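We use cookies to remember what is in your cart and very little else. By staying on this page you accept this. [Accept] [Manage]

Plurnholm Bench Supply
Posted October 22, 2020 by the Plurnholm parts desk

The Gilavville Desktop Teardown Set

Every office has a closet, and every closet has a stack of old desktop towers in it that somebody is going to deal with in June. The Gilavville set is for the June that finally arrives. It is a used business tower, its drive in its carrier, its processor, and a tray to keep the small parts from wandering off, sold together for classes, repair benches and anyone who would like to practice on a computer that has no one's tax returns on it.

We have sold 378 of these so far. A fair number went to schools. The rest went to people who told us on the order form that it was for a school.

What you get

One desktop tower with a gray metal case and a side panel that comes off. One hard disk drive in a blue plastic carrier. One processor, bagged. One gray parts tray. One printed card with the order of steps, which you will lose by the second session and can print again from our downloads page.

You don't get a monitor, a keyboard, a mouse or an operating system. The set is for taking apart and putting back. If you can make it start up afterward, well done, but we make no promises and will not be taking calls about it.

Why an old office tower

Newer machines are smaller, quieter and held together with glue and optimism. An office tower from a big maker was built so that a bored person with a cart could service a whole floor of them before lunch. Parts you are meant to touch are often blue. Parts you are not meant to touch are often sharp. It is a good education in both.

It also gives you elbow room. With the tower on its side and the opening facing up, a beginner can get a hand in and see what the hand is doing. We have tried teaching this on compact desktops and would like those afternoons back.

The drive and the open case
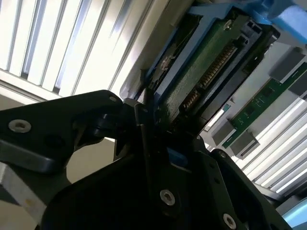
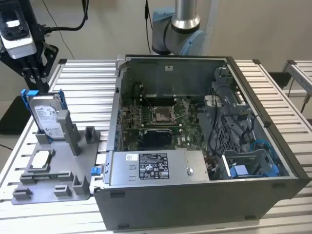
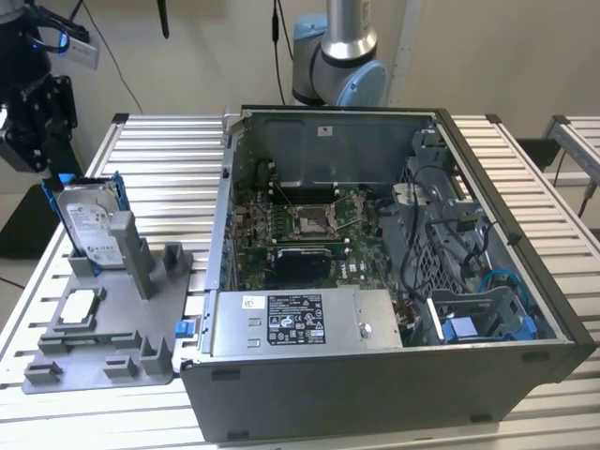
The power supply, and why it stays put

The long silver box across the lower part of the case is the power supply. Take the tower apart around it. You may unscrew it and lift it out as one piece if your lesson calls for that, with the cord unplugged and put somewhere you would have to walk to. Do not open the box itself. There is nothing in there for you, and some of it can hold a charge well after the plug is out.

Every tower is sent without a power cord. This is the only feature of the set we have ever received complaints about, and we are keeping it.

The drive and its carrier

The carrier grips the drive along its edges, so a student can handle the pair without putting fingers all over the circuit board. Hold it by the blue plastic. The gold-colored pins on the connector do not improve with touching.

Drives in the set are wiped before they go out. We do not sell them as storage and you should not use them as storage, however tempting it is to keep the only copy of the class photos on one. If a drive gets dropped, it becomes a demonstration drive. If it was already a demonstration drive, nothing has changed.

The processor and the socket

This is the part everyone is nervous about, and they are right to be. The socket has a metal frame and a lever. Lever up, frame up, processor in by its edges, frame down, lever down. The processor should drop into place under its own weight. If you find yourself pushing, stop. You have it turned the wrong way, and the next thing you hear will be expensive.

Empty sockets should be left closed between sessions. A bent contact is very hard to see and very easy to make, and a sleeve will do it as well as a screwdriver will. We sell plastic socket covers in bags of 15 for those who have met their students.

No thermal paste comes with the set. For practice you don't need any. For real use you do, and less than you think.

The parts tray

A flat gray plate with raised blocks, posts and recesses. Parts go in the tray when they come out of the computer, and come out of the tray when they go back in. That is the whole theory. We added it after a long study of where parts go otherwise, which is under the radiator.

The tray has no lid. People ask. A lid would mean closing it with something standing up inside, and we know how that ends.

Choosing a table

Use something solid and wide enough for the tower on its side with the tray to the left of it, or to the right if you are left-handed and tired of being told otherwise. Slatted metal tables look smart and clean up well, but small screws love a groove. Put a cloth or a mat down, or keep a magnet within reach. If the table is bare metal, keep loose boards off it altogether.

The tower is heavier than it looks. Lay it down with two hands. The case has thin sheet-metal edges inside, and we suggest light gloves for younger classes and for anyone who says they don't need gloves.

Condition

These are used machines and they look it. Expect scuffs, leftover stickers, and the odd label with numbers that meant a great deal to some office once. We clean out the dust, check that latches and levers move, and replace broken carriers. Cables may be routed a little differently from one tower to the next, depending on who last had strong feelings about it. The maker and model vary with what comes in. If your lesson plan needs a whole room of matching towers, write to us first and we'll see what is on the shelf.

Order details

Item number: 1836
Ships from: our Dmytriv warehouse
Packing: one set per carton, tower upright, drive boxed on its own
Returns: unused sets only, and yes, we can tell
Spares: carriers, latches, trays and socket covers sold separately

School orders can be billed. Please put the room number on the form, or your carton will spend the term in the front office being used as a side table.

A note on the Cloltness set

We still get asked for the older Cloltness laptop teardown set. We stopped selling it. Each one had a bottom cover held by far too many screws in three different lengths, and the returned ones came back with all three lengths in the wrong holes. There are a few spare keyboards left if you want them. Make an offer.

Sign up for the Plurnholm parts letter and take 400 reward points toward your next order. We write when we have something to sell, and stop when we don't. [Your email] [Sign up]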